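Farcombe Robotics Club – Arm Handbook
Section 4: Setting up the block-sorting task

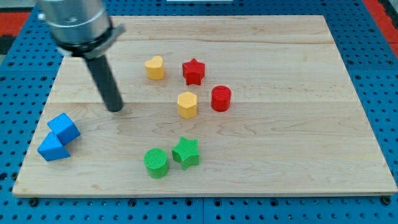

Sorting is the second thing every new member does with the arm, the first being to ask whether it can make toast. The task is simple to describe: put out a mixed lot of shapes, and have the arm push them into groups by colour using the rod. It cannot pick anything up, so all the work is done by nudging, and nudging depends on a decent layout. Give each colour its own patch of the board, with the blues well over to the left and the greens nearer the front than the reds and yellows, and keep the front strip of wood bare so that there is somewhere to push things to. Bring the rod down until its tip is just over the wood and stop there. Members who prefer to stop slightly lower are invited to look at the underside of the old board, which is kept on the shelf for moral purposes.

4.1 Before you start

You will need the maple board, the block tin, the rod, the 3 mm hex key and a laptop with the club software (Plurkov) installed. The hex key lives in the drawer marked HEX KEY. It has been found there twice.

4.2 Setting up

1. Switch off the arm at the wall. The red button on the controller pauses it, which feels like the same thing until it isn't.

2. Lay the board on the blue platform with the grain running the way you found it. Line up the front edge with a row of holes.

3. Push the rod into the collar until it stops, then tighten the clamp. Finger-tight plus a quarter turn. The collar does not care how strong you are.

4. Switch on and run HOME from the Plurkov menu. Stand back. The arm takes the long way round.

5. Jog to each corner of the board in turn, at slow speed, and save the points in the order the screen asks for. If you save them in some other order the arm will sort beautifully, in mirror image.

6. Set the travel height to 100 mm and the working height by eye, one step at a time. Save both.

7. Put out the blocks. Leave at least a rod's width between neighbours if you want a gentle first run. Leaning one block against another makes a good test once the easy layout works, and a poor one before that.

8. Load the file sort_basic and press RUN with one hand on the red button.

NOTE: Stars and hearts turn as they are pushed. Aim for the middle of a flat side where there is one. Cylinders standing on end slide quite well. Cylinders on their side go to Stoltham.

CAUTION: Keep hands off the platform while the arm is live, including to rescue a block that is "nearly there". Let it fall. It is a block.

4.3 If it goes wrong

Arm stops with a FORCE message: the rod has met the board. Raise the working height by one step and run again. Do not raise the force limit. Zdzisław Sowa set it, and he checks.

Rod wobbles: go back to step 3.

Blocks are missed by the same distance every time: the board has shifted. Repeat step 5.

Blocks are missed by a different distance every time: see Section 7, then see Zdzisław.

Everything runs but nothing moves: the log will show a travel height of 1000. Somebody has typed an extra nought – go back to step 6.

4.4 Packing up

Jog the arm to PARK before switching off. Blocks go back in the tin, and the tin goes in the cupboard, not on the controller. The room is wanted by the choir on Tuesday, so the board must be off the platform and flat on its shelf by 9 pm. Sign the log sheet, including any faults. "Fine" is not a fault.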